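The dish bench at Grerlow's Feltham workshop is the least glamorous in the building. Its lead engineer has logged 900 plate grasps there since August.

"Rims are the hard part," she says. "Glaze is slippery and it throws highlights, so the depth reading drifts. We allow 2 mm." 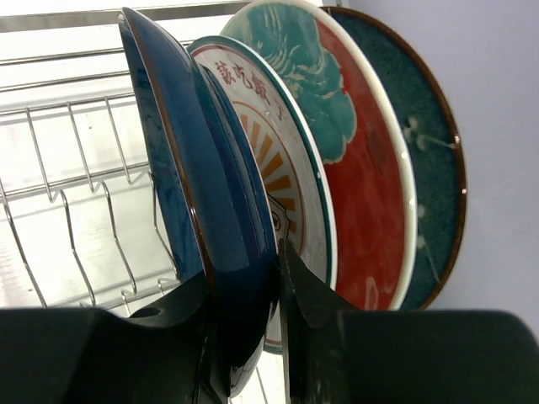
A dark blue plate in the gripper at the dish rack.

Could it clear up after supper? "No. One plate takes 15 seconds — I'm quicker. Cutlery we haven't started."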